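Notebook, June, equipment planning (second go at the list)

Good long session with Lamisi and Wagner this morning, and I think we finally have a shape for the next order! The big one is the second arm. Traltivar have quoted us for the short-reach version with the soft fingertips, delivery in 11 weeks, and Kumudini is happy for it to come out of this year's money if we hold the mounts over to next. I'd take that deal twice.

Wagner wants two spare wrist sensors from Lesemer in the same order. Fine by me – we'd only pay postage again later. They're 110 each, so the pair still leaves room for cables. 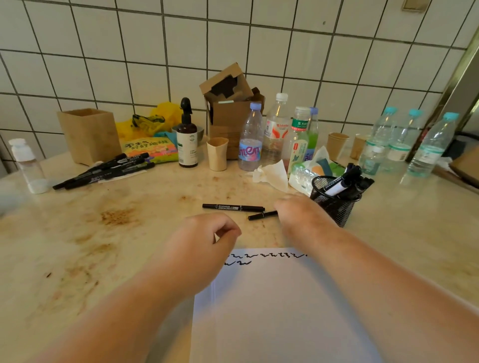 The lamps I'm less sure of. Yu-ting has seen the Satuvach ones running and likes how even the light is, but they're 200 apiece and we'd want at least two. Could we borrow one first? Will ask. The cheap clamp lamps at 73 might do perfectly well for handwriting tasks, where it's mostly dark ink on white paper anyway.

Still to sort:
Reach of the short arm against our table size (Lamisi measuring)
Whether the quote includes the controller. Page two says yes, page four is vague
Pens and paper: put on the small purchases line, not equipment
Floor plate or table clamp?

Really looking forward to trying those fingertips on a pen. Wing-yan has the quote, and she'll chase Traltivar about page four after lunch.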